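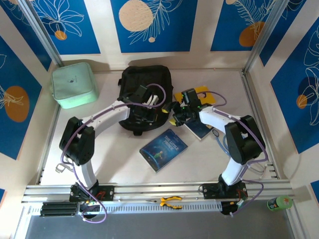
Cell 2 cable fault: findings and interim rules

The dual-arm packing cell at Resthorpe lost its right gripper 37 minutes into an August run of the book-and-backpack task. The controller reported a communication timeout on the gripper channel, held the right arm in position and let the left arm carry on to its next waypoint. It should have stopped both. Ishbel Cairns pressed the emergency stop. There was no contact between the arms and no injury.

The log shows 196 dropped packets on the right gripper channel before the timeout, nearly all with the elbow close to full flexion. Archie McIver flexed the cable by hand with the drive power off and reproduced the dropout at the elbow. One conductor had broken inside the jacket — nothing was visible from outside. The service loop had been tied too short when the cable was last replaced, so the bend at the elbow was tighter than the drawing allows.

The second fault is the more serious one. A timeout on either gripper was mapped to a hold on that arm only, a setting carried over from the single-arm cell at Pristley. Paula Crăciun has changed the mapping so that any channel loss stops both arms and requires a manual reset. The change has been tested by unplugging each gripper in turn, 5 times per side, at reduced speed.

Until the new cables are fitted:

Run at reduced speed only.
Flex-test both elbows with drive power off before the first run of a shift.
Clear hand tools from the rail before enabling the drives.
Do not reset a gripper timeout remotely.

Dougal Pollock holds the full log. Dropouts on other cells should be reported to him with the joint angles at the time of the fault.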